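Unit 3: Looking after the Mendley gripper
Notes by Cuiping Yao

Last time we got the arm moving. Today is my favourite part of the course – the fingers! A gripper does all the touching, so it wears first, and a few minutes of care here will save you hours of puzzling over dropped parts.

What you need
Hex key, soft brush, blunt scraper, spare woven padding, the log sheet. Teemu Harju keeps the padding in the drawer marked Kong.

Before you touch anything
Stop the program, open the fingers fully, switch off at the wall and hang your tag on the plug. Tell your bench partner you have done it.

Routine check (every 3,000 grips)
1. Brush dust out of the weave, working from the base towards the tip.
2. Press the padding with your thumb along its whole length. It should not slide on the metal.
3. Look at the edges. Some fraying is fine and you can trim long threads, but if metal shows through the gripping face, change the padding on both fingers as a pair.
4. Check the finger plates at the ends of the padding. Nip up the screws, gently please.
5. Power up and do a hold test with something smooth and curved. Glossy surfaces are brilliant for this, as they show up a tired pad far sooner than a cardboard box will. Watch the wrist view while it holds.
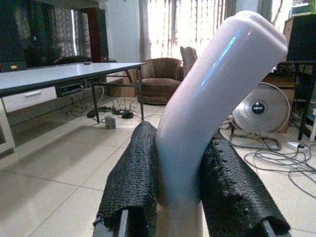 6. Write up the log: grip count, what you changed, your initials. Ruoxi's group last signed off at 277 grips after a pad change, so carry on from there.

Changing the padding
Peel from the tip, scrape off the old glue and wrap the new piece with the join on the outside. Leave it overnight before the next hold test.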